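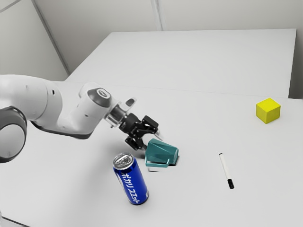

Simulation league: a word of caution

The Stomley robot club starts its second simulation league in September, and I have been asked to write something encouraging. I'll do my best.

Last season the task was called "tidy the table". An arm has to pick up a cup, a drink can, a marker and a yellow cube and put each one where it belongs, all inside the computer. Floor Cuypers's team came top with 251 points. They had let their program practise 2000 times over the holidays, and I was told more than once how well it had learned.

I have my doubts. A simulated cup weighs what somebody typed in. If it ends up on its side, you press a key and start again, and the pupils get very used to that key. When I asked one group why their arm kept going for the handle, they said it scored better. Fair enough, but I wouldn't call it an answer.

Ward De Smet, who runs the league, points out that the club has one real arm and 6 teams wanting it, and that it spent most of the spring waiting for parts from Madix. He has me there. He also says the logs show which teams are thinking and which are just changing numbers. I'd like to see those logs.

So this year there is a new rule, which I asked for. The best 3 teams must run their program on the real arm, with a real cup, in front of the rest of us. No restarts. Points from the screen won't be carried over.

Teams should give their names to Ward by the end of the month. Bring your own laptop, the ones in the cupboard are too slow.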